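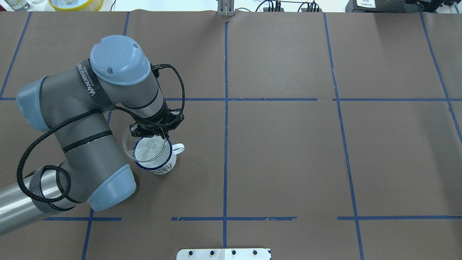

Pistmont Workshop Opens Its Tabletop Robot Build to Neighbors and First-Time Makers

Category: Community News / Makers & Workshops

PISTMONT – After a long winter of evenings spent tightening bolts and rerouting cables, the members of the Pistmont Shared Workshop are very happy to announce that their tabletop robot arm project, known to everyone in the building as Stanine, is ready for company. Starting in January, anyone who lives nearby can come in, sit down at the bench and try their hand at teaching the arm a small household job.

Stanine began as a kitchen-table idea. Irena Jasińska, a retired bookbinder who had joined the workshop mostly for the use of its paper cutter, wanted to know whether a robot arm could be trusted with the kind of dishes people really own. She put a note on the board by the door, and six members answered it. They have put 306 hours into the build between them, all of it after work or on weekends, and a good part of it (they will cheerfully admit) was spent on software settings.

The working surface is about as homely as these things get. The table is covered with brown paper and marked off in a grid with blue tape, so that a person can say "put the mug in that square" and everyone at the bench knows which square is meant. The tape gets ragged and the paper creases, and then a fresh stretch goes down.

Much of the recent work has gone into dishes. A white mug with a dark blue rim is a regular on the table, and so is clear glassware, which is a good deal harder for a camera to make sense of. The team keeps a handwritten log of every attempt, 103 pages of it so far, and visitors are welcome to leaf through it and add notes of their own.

"I spent most of my life handling things that tear if you hurry," said Jasińska. "So I suppose I have the patience for this. We try a cup, we move it one square over, we try it again, and somebody puts the kettle on. I would love for more people to see how ordinary it is, and how much fun – you don't need to be an engineer to have a good idea about where a cup should go."

Open bench evenings begin at 6:30 p.m. and can take up to 40 people, with places at the table itself shared out in turns. There is no charge, and no experience is needed. Children are welcome with a grown-up. Long sleeves should be rolled up and long hair tied back before anyone sits near the arm.

The group is also glad to accept spare mugs, bowls and small plates in any condition short of broken. They can be left in the crate inside the Matheson Street entrance whenever the workshop is open. To save a place, stop by the front desk or sign the sheet on the notice board.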